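October, hand unit 017E, bench 2

Unit came back from the Flallivell round with a complaint of uneven closing. Log shows 3657 cycles since the last finger change, so wear on the fingers was not the first suspect. Our limit for the yellow set is still 2000 for heavy work and double that for light. This one had been on light.

09:10. Powered down, battery out. Checked finger play by hand with the feeler gauges. Left finger fine, right finger had a bit of side movement at the root. Took the finger mount off and found the right-hand pivot screw had backed out about a quarter turn. No thread damage. Cleaned off the old threadlock, applied fresh, refitted. Left it for an hour before putting any load on it.

10:30. Face panel screws checked. Lower left was slightly under torque, the other two good. Wiped both lenses with the lint-free cloths from the Grundden box, not the blue paper ones, which leave fibres along the bezel. The sticker is lifting at one corner but still scans. Will print a new one when the label stock arrives.

10:50. Fingers closed and opened 44 times on the foam block, slow speed. Closing is even again. The gap at full close reads the same at tip and root within what the gauge can show.

Next, pairing with the second hand unit. Miah lost the pair twice at start-up, then held it once both were restarted in the right order (left first, wait for the tone, then right). Anselmo Chambi thinks the order should not matter with the current firmware. It does on this pair. Noted on the sheet.

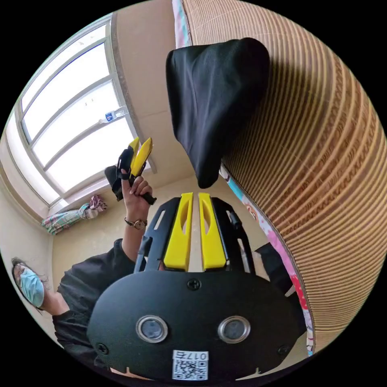 017E after refit, lens side towards us, second unit held up in front of the fingers.

Lens check after pairing. Both lenses give a full circle with no dark crescent on either side, so the panel went back square. Offset from the previous calibration is small, but I re-ran it anyway and saved the result as 2711. Old file kept in the same folder, do not delete until Rocío Ticona has compared them.

The side cable needs watching. It had been rubbing on the strut of the black frame and the jacket is shiny over a short length, no conductor showing. Turned it slightly so the worn part faces out and added a turn of cloth tape. Proper fix is a new cable from Stoltel - part is on order, no delivery date.

Open points:
Replace cable on 017E.
New sticker.
Check the right pivot screw on the second unit, same batch of screws.
Ask Anselmo for the firmware notes on start-up order.

14:20. Pivot screw on the second unit checked, tight. Left alone.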